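4. Montaje y nivelación de la mesa Grondel

Lea esta sección completa antes de abrir la caja de herrajes. El montaje lo hacen dos personas. Una sola puede apretar la tornillería, pero no debe dar la vuelta a la mesa sin ayuda.

4.1 Antes de empezar

Compruebe que la caja contiene el tablero, las patas, los travesaños, la bolsa de herrajes y la llave Allen. Si falta alguna pieza, no inicie el montaje. Escriba al servicio de atención de Drestuden con el número de lote impreso en la etiqueta exterior.

Deje el tablero en la habitación de destino el día anterior, tumbado y sin el plástico. Extienda una manta o el cartón del embalaje en el suelo.

PRECAUCIÓN: no apoye el tablero sobre una esquina. Los golpes en los cantos no están cubiertos por la garantía.

4.2 Montaje de la estructura

1. Coloque el tablero boca abajo sobre la manta.
2. Presente las cuatro patas en sus alojamientos. La marca K de cada pata mira hacia el interior.
3. Introduzca los tornillos largos y gírelos a mano hasta que hagan tope. No los apriete todavía.
4. Monte los dos travesaños largos y después los dos cortos.
5. Apriete los tornillos en diagonal, media vuelta cada vez.
6. Coloque los tapones Kwofie en los orificios que queden a la vista.
7. Den la vuelta a la mesa entre dos personas, sujetándola por los travesaños largos.

Nota: si un tornillo ofrece resistencia en las primeras vueltas, sáquelo y vuelva a presentarlo. Forzarlo daña la rosca del inserto.

4.3 Nivelación

1. Lleve la mesa a su sitio definitivo. Levántela, no la arrastre.
2. Ponga un nivel de burbuja en el centro del tablero, primero a lo largo y luego a lo ancho.
3. Gire el pie regulable de la pata más baja en sentido antihorario hasta centrar la burbuja.
4. Presione con la palma en cada esquina. Si la mesa cojea, ajuste solo el pie opuesto.
5. Apriete la contratuerca de cada pie.

Repita la comprobación al cabo de una semana de uso, y siempre que cambie la mesa de lugar.

PRECAUCIÓN: la carga máxima repartida es de 100 kg. No se siente ni se suba a la mesa.

4.4 Altura y postura de trabajo

Para tareas de pie, el tablero debe quedar a la altura de los codos o algo por debajo. Para trabajos que piden fuerza hacia abajo, bájelo un punto más. Deje espacio libre para los pies en el lado desde el que trabaja y coloque al alcance de la mano lo que más use.

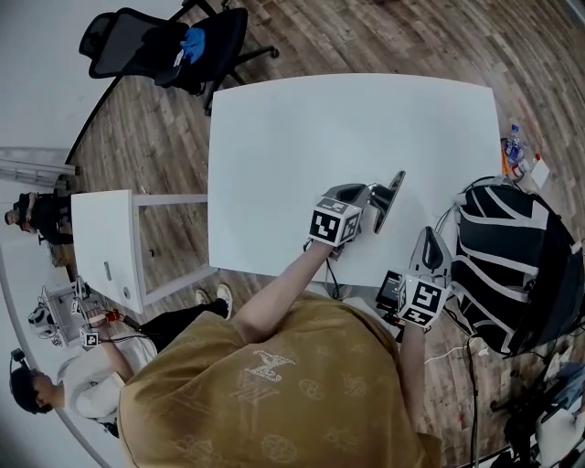

Figura 7. Trabajo con los dos brazos extendidos hacia el tablero.

Si tiene que inclinarse a menudo para llegar al centro, acerque la tarea al borde o cambie de lado. Alterne la postura durante la jornada.

4.5 Limpieza

Use un paño húmedo con jabón neutro y seque después. Para manchas de rotulador, aplique limpiador Curkance en el paño, nunca directamente sobre la superficie. No emplee acetona, estropajos ni polvos abrasivos.

Recambios: juego de pies regulables, ref. 167; bolsa de herrajes completa, ref. 1.449.

Texto: Ardalan Ansari. Revisión técnica: Mohammed-Awal Ayaaba.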